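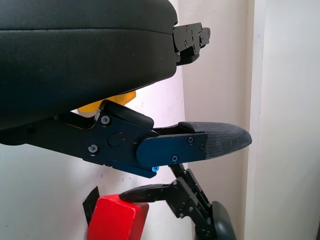 Ein altes Projekt auf das neue SDK-Format umstellen, ohne dabei den Verstand zu verlieren

Von Shaimaa Fawzy, 2021-04-07

Es gibt Projektdateien, die liest man, und es gibt Projektdateien, vor denen man die Bürotür schließt. Unsere hieß Skevdale.Core.csproj, hatte 2328 Zeilen und gehörte zu einer Lagerverwaltung, die ich von der Firma Ait Brahim geerbt habe. Geerbt im juristischen Sinn: mitsamt den Schulden.

Der größte Teil dieser Zeilen bestand aus Einträgen, die dem Compiler mitteilen, dass eine C#-Datei, die im Projektordner liegt, auch wirklich zum Projekt gehört. Das alte Format will das so. Das neue Format, oft SDK-Stil genannt, geht davon aus, dass Dateien im Ordner absichtlich im Ordner liegen. Wie optimistisch das ist, merkt man in Schritt 4.

Die Anleitung beschreibt den Weg für eine Klassenbibliothek unter .NET Framework 4.7.2, die zunächst auch dort bleiben soll. Wer gleichzeitig auf .NET 5 umziehen möchte: bitte nacheinander. Erst das Format, dann die Laufzeit. Ich habe es im November andersherum versucht und möchte darüber nicht sprechen.

Was man braucht

Visual Studio 2019 oder die Build Tools in derselben Version, ein installiertes .NET SDK, eine Versionsverwaltung und einen Vormittag, an dem kein Release ansteht. Klassische ASP.NET-Webprojekte lassen sich auf diesem Weg nicht sinnvoll umstellen, die bleiben, wo sie sind. Klassenbibliotheken, Konsolenprogramme und Testprojekte gehen gut. WPF und Windows Forms gehen auch, brauchen aber ein paar Zeilen mehr, dazu unten.

Schritt 1: Den Ist-Zustand festhalten

Einen eigenen Branch anlegen und einmal sauber bauen, mit allen Tests. Das Build-Protokoll aufheben:

msbuild Skevdale.sln /t:Rebuild /p:Configuration=Release /fl

Die Datei msbuild.log landet im aktuellen Verzeichnis. Dann den kompletten Ausgabeordner bin\Release irgendwohin kopieren, wo ihn kein Clean erwischt. Wir vergleichen ihn am Ende mit dem neuen.

Sollte das Projekt schon jetzt nicht bauen, ist der Artikel leider zu Ende. Eine Umstellung repariert nichts, sie verteilt die Fehler nur auf weniger Zeilen.

Schritt 2: packages.config loswerden

Im Projektmappen-Explorer mit der rechten Maustaste auf packages.config klicken und „packages.config zu PackageReference migrieren“ wählen. Visual Studio zeigt eine Liste der Pakete und unterscheidet zwischen denen auf oberster Ebene und den transitiven. Die Vorauswahl ist brauchbar. Was man im eigenen Code direkt benutzt, sollte oben stehen, auch wenn es zufällig von einem anderen Paket mitgebracht wird.

Bauen, testen, committen. Ja, jetzt schon. Wer alles in einen einzigen Commit packt, sucht später in einem Diff, der länger ist als die Anwendung.

Ein Stolperstein: Pakete, die beim Installieren ein Skript namens install.ps1 ausführen oder Dateien über einen content-Ordner ins Projekt kopieren. Beides wird mit PackageReference ignoriert. Bei uns betraf das ein hauseigenes Paket namens Stisent, das seine Konfigurationsdatei auf diese Weise verteilte. Die Datei war ja schon da, also fiel es erst auf, als ein neuer Kollege das Projekt frisch anlegte und freundlich fragte, wo denn die Konfiguration sei.

Schritt 3: Die neue Projektdatei schreiben

Das Projekt entladen, die alte Datei in Skevdale.Core.csproj.alt umbenennen und eine neue, leere unter dem alten Namen anlegen. Hinein gehört ein Wurzelelement Project mit dem Attribut Sdk und dem Wert Microsoft.NET.Sdk. Darunter eine PropertyGroup mit diesen Eigenschaften:

TargetFramework: net472
RootNamespace: wie in der alten Datei
AssemblyName: wie in der alten Datei
GenerateAssemblyInfo: false

Danach eine ItemGroup, in die man die PackageReference-Einträge aus der alten Datei kopiert, und eine zweite für die ProjectReference-Einträge. Bei letzteren darf man die Unterelemente Project und Name löschen, der Pfad im Include genügt.

GenerateAssemblyInfo steht vorerst auf false, damit die vorhandene AssemblyInfo.cs weiter gilt. Vergisst man das, meldet der Compiler doppelte Attribute (CS0579), und zwar für jedes einzeln, er ist da sehr gewissenhaft.

Es gibt Werkzeuge, die diesen Schritt automatisch erledigen. Ich habe eines probiert. Das Ergebnis war korrekt und enthielt fast alles, was ich loswerden wollte. Bei einem einzelnen Projekt ist Abschreiben schneller. Bei 50 Projekten würde ich das Werkzeug nehmen und mich anschließend beschweren.

Schritt 4: Die Toten zählen

Jetzt wird alles kompiliert, was auf .cs endet und im Projektordner oder darunter liegt. Also auch alles, was irgendwann einmal aus dem Projekt „entfernt“ wurde, auf der Platte aber weiterlebte. In unserem Fall waren das 14 Dateien, darunter eine Klasse namens BestellungNeu2 und deren offenbar noch neuere Schwester BestellungNeuFinal.

Um sie zu finden, muss man nicht auf Compilerfehler warten. In der PowerShell, im Projektordner:

$alt = [xml](Get-Content Skevdale.Core.csproj.alt)
$drin = $alt.Project.ItemGroup.Compile.Include
$da = Get-ChildItem -Recurse -Filter *.cs | Where-Object FullName -notmatch '\\(bin|obj)\\' | Resolve-Path -Relative | ForEach-Object { $_.Substring(2) }
$da | Where-Object { $_ -notin $drin }

Die Ausgabe ist die Liste der Untoten. Löschen, die Versionsverwaltung merkt sie sich. Wer sich nicht traut, schließt sie mit einem Compile-Element und dem Attribut Remove aus. Dann steht wenigstens schriftlich in der Projektdatei, dass man sich nicht getraut hat.

Umgekehrt gibt es Dateien, die von außerhalb eingebunden waren, erkennbar an Pfaden mit zwei Punkten am Anfang und einem Link-Element. Die findet der Automatismus nicht. Sie müssen mit Compile Include und Link von Hand in die neue Datei.

Schritt 5: Ressourcen und sonstiger Hausrat

Eingebettete .resx-Dateien werden automatisch erkannt. Andere eingebettete Ressourcen, bei uns SQL-Skripte, braucht man weiterhin als EmbeddedResource, immerhin jetzt mit Platzhaltern: Sql\**\*.sql statt einer Zeile pro Skript.

Alles, was ins Ausgabeverzeichnis kopiert werden soll, bekommt ein None-Element mit Update (nicht Include, die Datei ist ja schon bekannt) und darin CopyToOutputDirectory mit dem Wert PreserveNewest.

Pre- und Post-Build-Ereignisse verdienen einen eigenen Blick. Im neuen Format stehen Makros wie $(TargetDir) in einer PostBuildEvent-Eigenschaft nicht zuverlässig zur Verfügung, sie werden zu früh ausgewertet und bleiben leer. Ein Befehl der Sorte „lösche alles unter $(TargetDir)\temp“ bekommt dadurch eine Reichweite, die niemand bestellt hat. Also in ein Target mit AfterTargets="PostBuildEvent" verschieben und dort per Exec aufrufen.

Für WPF setzt man UseWPF, für Windows Forms UseWindowsForms auf true. Mit einem SDK vor Version 5 muss das Sdk-Attribut dabei Microsoft.NET.Sdk.WindowsDesktop lauten.

Schritt 6: Der Ausgabepfad

Das neue Format hängt den Namen des Zielframeworks an. Aus bin\Release wird bin\Release\net472. Für sich genommen vernünftig, aber unser Installationsskript Atemora hatte den alten Pfad fest eingebaut und packte darum klaglos einen leeren Ordner ein. Der Installer wurde sehr klein und sehr schnell, und ich bekam zunächst Lob dafür.

Entweder die Skripte anpassen oder AppendTargetFrameworkToOutputPath auf false setzen. Ich habe Letzteres getan und einen Kommentar danebengeschrieben, in dem das Wort „vorläufig“ vorkommt.

Schritt 7: Vergleichen

Vor dem ersten richtigen Build die Ordner bin und obj löschen, von Hand und vollständig. Im obj-Ordner liegt die project.assets.json aus der alten Welt und sorgt für Fehlermeldungen, die mit dem eigentlichen Problem nichts zu tun haben.

Danach bauen und den neuen Ausgabeordner gegen die Kopie aus Schritt 1 halten. Gleiche Dateinamen? Gleiche Assembly-Versionen? Fehlt eine .config? Für Klassenbibliotheken werden Binding Redirects nicht automatisch erzeugt. Testprojekte, die darauf angewiesen sind, brauchen AutoGenerateBindingRedirects und GenerateBindingRedirectsOutputType, beide auf true.

Bei uns fehlten zwei Sprachordner mit Satellitenassemblies. Die Ursache war eine Ressource mit Tippfehler im Kulturkürzel, die in der alten Datei durch eine handgeschriebene Ausnahme gerettet worden war. Kommentar daneben: „nicht anfassen“.

Wenn der Build-Server streikt

Läuft lokal alles und auf dem Server nichts, fehlt meist der Restore. Früher erledigte das nuget.exe, jetzt genügt msbuild mit dem Schalter /restore. Ältere Build Tools antworten auf das neue Format mit der Meldung, das Standardziel sei nicht vorhanden oder der Import fehle. Dann zeigt der Pfad noch auf ein MSBuild aus der Zeit von Visual Studio 2015, auch wenn alle Beteiligten schwören, das sei längst deinstalliert.

Was übrig bleibt

Die neue Projektdatei hat 41 Zeilen und lässt sich mergen. Aus dem gesamten Branch sind laut Diff noch 1454 weitere Zeilen in anderen Projekten verschwunden, die ich gleich mit umgestellt habe. Die .alt-Datei bitte vor dem Merge löschen. Ich habe sie eingecheckt, und inzwischen verweist das Wiki darauf.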